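버려진 사무실 컴퓨터의 두 번째 책상

2020년 2월

글 테이스 팀머만스(Thijs Timmermans)

린드포트(Rinedport) 역에서 강 쪽으로 걸어가면 낡은 창고가 줄지어 있습니다. 그 가운데 초록색 문이 있는 건물이 수리 공방 바바우(Bavau)입니다. 간판은 작고, 저는 처음 갔을 때 두 번이나 지나쳤습니다. 안에 들어가면 벽을 따라 컴퓨터 본체가 책처럼 꽂혀 있습니다. 모두 회사에서 몇 년 동안 일하고 나온 기계입니다.

저는 한국어로 글을 쓴 지 7년이 되었지만, 컴퓨터 부품의 이름은 아직 어렵습니다. 그래서 이 취재를 할 때 작은 수첩을 들고 다니며 단어를 하나씩 적었습니다. 소켓, 방열판, 전원 공급 장치. 공방의 주인 판베이크(Van Wijk) 씨는 제가 발음을 틀릴 때마다 부품을 손에 들고 다시 말해 주었습니다.

판베이크 씨의 일은 먼지에서 시작합니다. 사무실 컴퓨터는 대개 책상 밑에서 삽니다. 바닥의 먼지, 카펫의 털, 가끔은 과자 부스러기까지 그 안으로 들어갑니다. 그는 옆판을 떼고 본체를 옆으로 눕힌 다음, 부드러운 붓으로 구석을 오래 쓸어 냅니다. 압축 공기는 마지막에만 씁니다. 바람을 먼저 쓰면 먼지가 더 깊은 곳으로 숨는다고 그는 믿습니다.

눕혀 놓은 본체를 위에서 들여다보면 작은 도시의 지도 같습니다. 초록색 메인보드가 땅이고, 케이블은 길입니다. 제가 이런 비유를 말했더니 판베이크 씨는 별로 감동하지 않았습니다. 그에게는 메모리 슬롯은 메모리 슬롯입니다. 그래도 그는 냉각 장치를 떼어 낸 자리를 가리키며, 거기가 제일 조심해야 하는 곳이라고 말했습니다. 소켓 옆에는 가느다란 레버가 있습니다. 그것을 급하게 다루는 사람은 오래 배우지 못한다고 합니다.

냉각 장치를 떼면 보통 회색으로 굳은 서멀 그리스가 나옵니다. 그는 알코올을 묻힌 천으로 그것을 닦습니다. 힘을 주지 않고, 한 방향으로 닦습니다. 저도 한번 해 보았습니다. 생각보다 시간이 많이 걸렸고, 제 손가락은 저녁까지 회색이었습니다.

다음은 메모리입니다. 양쪽 걸쇠를 열고 모듈의 가장자리만 잡아서 똑바로 뺍니다. 금색 접점에 손이 닿지 않게 해야 합니다. 뺀 모듈은 아무 데나 놓지 않습니다. 바바우에서는 부품마다 정해진 자리가 있고, 작업하는 사람은 빼낸 것을 그 자리에 바로 둡니다. 저는 집에서 가구를 조립할 때 나사를 커피 잔에 넣는 사람입니다. 이 규칙이 조금 부러웠습니다.

전원 공급 장치는 열지 않습니다. 이 점에 대해서 판베이크 씨는 아주 엄격합니다. 라벨을 읽고, 용량을 확인하고, 측정기로 전압을 재고, 이상하면 통째로 바꿉니다. 안을 고치는 것은 바바우의 일이 아닙니다. 그는 젊었을 때 조드베르흐(Zodberg)의 작은 가전 가게에서 일했고, 그때 본 사고 때문에 지금도 플러그를 두 번 확인합니다.

저장 장치에는 다른 종류의 조심이 필요합니다. 회사의 문서, 누군가의 휴가 사진, 오래된 메일이 남아 있을 수 있습니다. 공방은 디스크를 먼저 꺼내 따로 보관하고, 완전히 지운 뒤에만 다시 끼웁니다. 지울 수 없는 디스크는 구멍을 뚫습니다. 드릴 소리는 꽤 크고, 옆 건물의 제본소에서 가끔 벽을 두드린다고 합니다.

작년 12월에 바바우는 본체 100대를 한꺼번에 받았습니다. 린드포트의 한 보험 회사가 사무실을 옮기면서 내놓은 것입니다. 제가 찾아갔을 때는 그중 32대가 아직 벽에서 차례를 기다리고 있었습니다. 같은 회사에서 왔어도 상태는 많이 다릅니다. 어떤 것은 거의 새것 같고, 어떤 것은 팬이 돌 때마다 기침 같은 소리를 냅니다.

저는 다시 조립하는 일이 더 어려울 줄 알았습니다. 하지만 판베이크 씨에게 어려운 것은 포기할 때를 정하는 일입니다. 한 대에 오후를 다 쓰고도 켜지지 않으면, 쓸 수 있는 부품만 남기고 케이스는 고철로 보냅니다. 그런 날에는 말이 적어집니다. 그리고 서랍에 메모리와 케이블을 종류대로 넣습니다. 케이블을 감는 방법도 따로 있습니다. 너무 꽉 감으면 안 되고, 끝을 묶을 때는 낡은 천 조각을 씁니다.

완성된 컴퓨터는 대부분 학생과 작은 단체에 갑니다. 최신 게임에는 맞지 않지만, 숙제를 하고 편지를 쓰는 데는 충분합니다. 가격은 케이스에 붙인 종이에 연필로 적혀 있습니다. 제가 있던 오후에 한 여자아이가 아버지와 함께 와서 한참 동안 본체의 앞면을 비교했습니다. 결국 전원 버튼이 제일 큰 것을 골랐습니다.

저도 빈손으로 나오지 않았습니다. 제 낡은 컴퓨터에 넣을 메모리를 하나 샀고, 집에서 그것을 끼우는 데 세 번 시도했습니다. 판베이크 씨는 딸깍 소리가 날 때까지 누르라고 했는데, 저는 그 소리가 무서워서 매번 너무 일찍 손을 뗐습니다. 세 번째에는 소리가 났습니다.

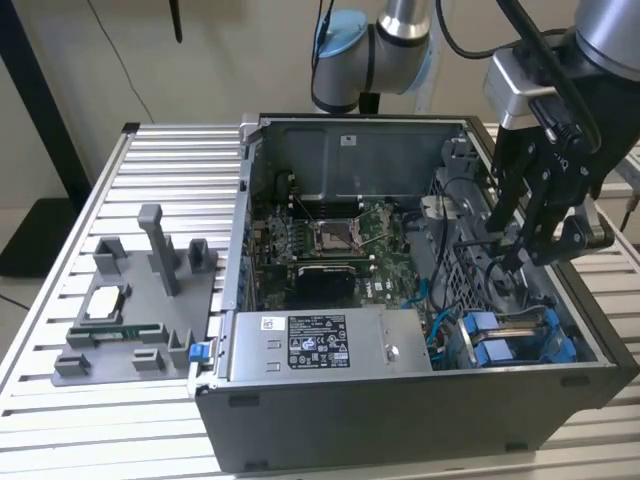 옆판을 떼고 눕힌 데스크톱 본체. 델(DELL) 메인보드의 CPU 소켓이 드러나 있고, 왼쪽 받침에는 메모리 모듈이 놓여 있다.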